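Notes on Keeping a Workplace Allotment

The purpose of this entry is to set down, for colleagues and for other interested readers, what has been learned from the allotment scheme at Wastow since the first beds were dug. It is a personal account and should be read as such. The formal rules of the scheme remain those issued to each plot holder on joining.

The ground lies behind the old loading yard and slopes gently to the north. It is heavy clay over rubble, and it had not been cultivated within the memory of any present member of staff. The site was divided into seven plots, of which five were taken up in the first season. Each plot holder pays an annual fee and undertakes to keep the paths on either side clear of weeds and tools.

Clay of this kind should not be walked upon in wet weather. Several of us did so in the first spring, and the results were visible until the following August. Boards have since been laid between the beds, and plot holders are asked to stand on them when sowing or weeding. Compost was spread to the depth of a hand in autumn and left on the surface. It was not dug in. By the time the broad beans were ready to be sown, the worms had taken a good deal of it down.

Water has been the chief difficulty. There is one tap, shared with the yard, and in dry spells its pressure falls sharply after midday. Kanyarat Onsri proposed the collection of rainwater from the roof of the bicycle shelter, and some 300 litres can now be held in the two butts beneath it. Plot holders should use this supply first. Cans are to be returned to the hooks beside the shelter, with the roses attached.
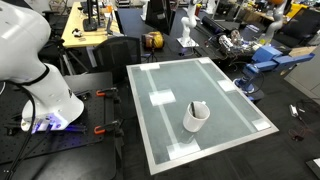 Written by Gavin Farquharson
Published 2022-06-22
Filed under: Growing, Wastow

With regard to crops, the most dependable have been broad beans, chard, onions from sets and early potatoes. Carrots have failed on every plot but one. The exception belongs to Prapai Duangkaew, who grows a short, round variety in a deep box filled with sieved soil and sand, and who has been generous with advice on the subject. I have followed her method this year and have a fair row to show for it, although the thinning was left too late and the roots at the far end are small.

Courgettes require a word of caution. Two plants are sufficient for a household. I put in five, and the surplus was left in a crate in the tea room with a note inviting colleagues to help themselves. The crate was still half full when I collected it.

Slugs are present in great number. Beer traps, crushed eggshell and copper tape have all been tried on my own plot, and only the first had any clear effect. Going out with a torch after dark remains the better course for those who live near enough to do it. Pellets are not permitted under the rules.

Members have also asked about netting. Fine mesh is needed over brassicas from the day of planting, and it should be held clear of the leaves on hoops, as butterflies will lay through it where it touches. Kamol Noiphan has a quantity of blue water pipe suitable for this purpose and will cut lengths on request.

Leeks are to be planted out on my own plot next, in the bed now occupied by the early potatoes. Seed for overwintering onions and spring cabbage will be ordered jointly, and those wishing to be included should give me their lists before the end of August. One plot, the narrow one beside the fence, is still without a holder.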